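Squashing soft packets when showing a pick by hand: how tight is too tight?

Print this thread | E-mail this thread
Reading time: 4 minutes
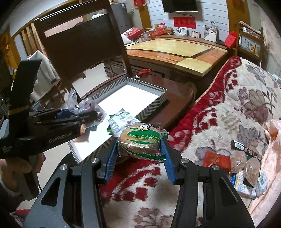 Wrapped loaf between the blue pads, snack box on the chair behind.

rhuanca wrote:
I'm recording demonstrations with hand-held grippers, one in each hand, and I want some opinions before I do the next batch. The task is sorting packaged food between a pile and a shallow box. I do 400 runs for a set and I have finished one set so far. Most of it went fine. The trouble is with anything soft in a sealed wrapper, mainly the small breads.

If I squeeze as I would with my own fingers, the bread slides when I turn my wrist. If I squeeze harder, it holds, but the wrapper bulges and you can see the crust dent. The policy trained on the first set copies the hard squeeze on everything, including a bag of crisps, which it crushed.

Do you vary your grip per item when you record, or pick one grip and keep to it?

gbenavides wrote:
Vary it. The whole reason for showing the job by hand is that you know how hard to hold a loaf and the arm doesn't. If you hold everything the same way you have thrown that away.

On the bread in your photo I'd keep the pads flat on the sides, as you have them, and stop closing as soon as the film goes tight. Lift straight up and only then turn. I'd guess your slips come from turning while you lift.

skest_lizeth wrote:
I disagree with Gladys on this. We tried varying it at Skestarthorpe and the results were worse. There were three of us recording and each had a different idea of what "gentle" was. The model ended up with something in the middle that dropped tins and dented buns.

What worked was two grips only, soft and firm, written on a card by the bench with the items listed under each. Anything in a film wrapper goes under soft. You practise the soft grip on a sponge before you start.

gbenavides wrote:
That sounds like a training problem with the people, Lizeth. If one person does the whole set it doesn't come up.

skest_lizeth wrote:
One person doing 1000 runs gets tired and the grip drifts anyway. I can show you the jaw widths from morning and afternoon. They don't match.

rhuanca wrote:
It's only me, and I do get tired. I stop after an hour now. I hadn't thought of plotting the jaw width over the day, so I'll do that.

The knotted bag in the left gripper is another one I'd like help with. I take it by the clear plastic. Sometimes I get the knot and sometimes the side of the bag, and the contents shift about.

covadonga_p wrote:
Always the knot. Or always the side, but choose. Mixed grasp points on bags gave us more failed picks than anything else. The policy goes for a spot between the two and closes on nothing.

Also, are you using both hands at once in every run? In the picture both are holding something. If the arm you're training for has to do them one after the other, you want to record it that way.

rhuanca wrote:
Both at once in some runs. The target has two arms so it should be able to. I put the bag down first and then the bread.

covadonga_p wrote:
Then keep that order in every run. We let people choose and the two arms would start for the same space and stop.

muli_rig wrote:
Has anyone here done this by remote control instead? I ran a lead-and-follow pair for a similar job, and the soft items were much easier to get right, because the person sees what the real gripper does to the packet. With a hand tool you feel the bread through the handle and correct for it without knowing. The robot doesn't have that feeling.

gbenavides wrote:
Remote control is slow though. I got six clean runs in the time I'd get thirty by hand. And with no force coming back through the leader, my people squeezed harder, so I wouldn't say it solves Roxana's problem.

muli_rig wrote:
Slower, yes. I still use it for the last part of a set. Most of the runs by hand, then a smaller number by remote on the items that fail. It evened out the crushed packets for me.

jocelyn_dp wrote:
Small point on the pads. Those ribbed ones grip film well when they're clean. Crumbs and grease get in between the ribs and then the wrapper slides and you start squeezing harder without noticing. I wipe mine every 20 runs with a damp cloth and let them dry fully.

rhuanca wrote:
I haven't wiped them once. That may be a good part of it.

Plan for Sunday: clean pads, soft and firm grips on a card, bags by the knot only, bag down before bread, and I'll log the jaw width. If the bread still slips I'll look at borrowing a remote pair.

skest_lizeth wrote:
Put the crisps under soft as well, and take them by the crimped end.

gbenavides wrote:
I'd still not use a card, but post the widths when you have them.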